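Keeping the honey local

The owner of Dirkerden, a small honey business outside the town of Jolcombe, starts most mornings in the shed at half past five. By the time we sat down to talk she had already moved two pallets and answered a call from a grocer who wanted to know why his order was short.

"It was short because the season was short," she said. "We had three good weeks on the clover and then it rained."

She started with a pair of hives behind her parents' house and sold the first harvest from a card table at the Sunday market. She now runs 200 hives over several farms and sells under her own label. Her husband does the deliveries and the books. They hire two people for extraction and otherwise manage by themselves.

I asked whether growing had always been the plan.

"No. I had a job at Weidemann, in the office, and I kept the bees on weekends. Then they cut my hours and the bees got more of them. I never sat down and decided it."

The hardest part, she said, is packing. Honey sets at its own pace, and a batch that pours well on Monday can be too stiff for the filler by the end of the week. She warms it slowly and won't go above the temperature she settled on years ago, even when there are orders waiting.

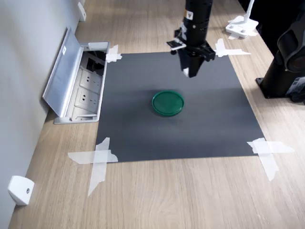
"People think the work is all out in the paddock," she said. "I'd say I spend more of the year on jars, labels and paperwork than I do with a smoker in my hand."

Jars are a sore point. The price has gone up twice since January and her supplier, Trikau, now asks for a minimum order of 600. She used to buy a few cartons at a time. She has tried a refill scheme, where customers bring back the empties for a discount, and it does well at the market but hardly at all in shops. Grocers don't have the room to store returns and she doesn't blame them.

She is also cautious about adding more hives. Every new site means another farmer to keep happy, another gate and another drive. She lost a good site last year when the land was sold, and had to shift everything overnight with a borrowed trailer.

"You want to move them in the dark, when they're all home. We finished at four in the morning and I went straight to the market from there." 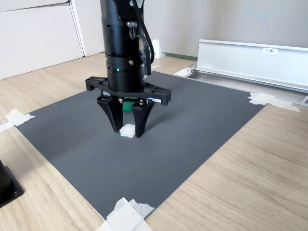 Her husband would sooner see them stay the size they are and put the price up, and he told me the regulars would pay it. She is less sure. Some of them have been buying from her since the card table, and a few are on pensions.

They haven't settled it. For now the small jar stays at the old price and the large one goes up before winter. She has a waiting list for comb honey, which she only cuts in a good year, and she won't be taking more names until she has seen what the gums do.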